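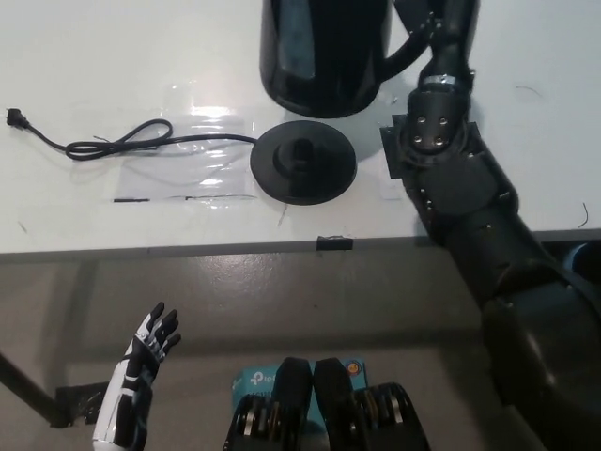 Arm won't set the kettle back on its base, always lands a bit off

Asked in Home builds, 2,077 views

Hi all! I've been putting together a little tea station in our shared shop and I'm stuck on the dumbest part. Black electric kettle, round base with the connector post sticking up in the middle, white table. The arm picks the kettle up fine by the handle (empty, I'm not brave enough for water yet) but when it comes back down it misses the post by a hair and either rocks or shoves the whole base across the table. I taught the drop point by hand and replayed it 200 times on Wednesday, and only 161 of those sat properly. The base also slides around when the cord gets dragged. Do I need a camera on this thing or am I missing something simple?

Answer 1

Stick the base down! Double-sided foam tape, done. Also straighten that cord out, a tangled loop like that acts like a spring and will pull the base back wherever it wants. Mine did the same with a toaster. And pick up the plastic film while you're at it.

Answer 2 (accepted)
Patricio Daza

Tape helps, but I'd use the thin kind, because foam squishes and then your height is off too. What fixed mine was the last inch of the move. I stop just above the post, drop the stiffness way down, then lower slowly while doing a tiny circle, maybe an eighth of an inch across. The kettle finds the post by itself and you can feel it go in. No camera needed.

Check your grip too. A curved handle lets the kettle swing a little in the fingers, so it's never hanging at quite the same angle twice. I glued strips of bike inner tube on my jaws and that took most of the swing out. Try all this unplugged first, please, and redo your numbers before you add water since the weight changes everything.

Comment from asker: the circle thing!! Thin tape plus the circle and I haven't had a miss all evening. Inner tube is next.

Answer 3

following, same problem with a blender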